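Print this page | E-mail this thread

Week two of gripper comparisons. Contestants: the stock Itell fingers and the Claltow set. The judge is a kitchen sponge.

Stock fingers got 31 clean grasps out of 152 tries. I have had better luck with those arcade claw machines.

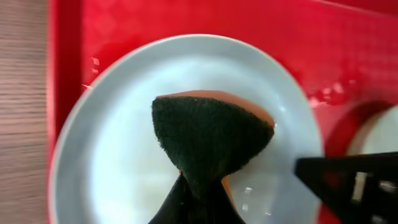

Swapped the Xiong wrist camera to 30 fps and the pinch got less timid. Same fingers, same sponge - apparently it just wanted to see what it was doing.

Plates are fine. Bowls are where the arms start arguing over who goes first, and the Sitero controller takes both sides. 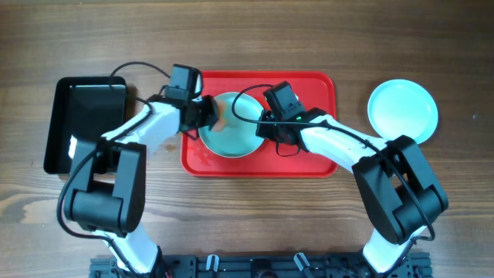

Page 2 of 2

Claltow update: 131 out of 152. Very annoying, as I'd already told everyone the fingers didn't matter.

Next up is cable routing, which I've put off since September.

Print | E-mail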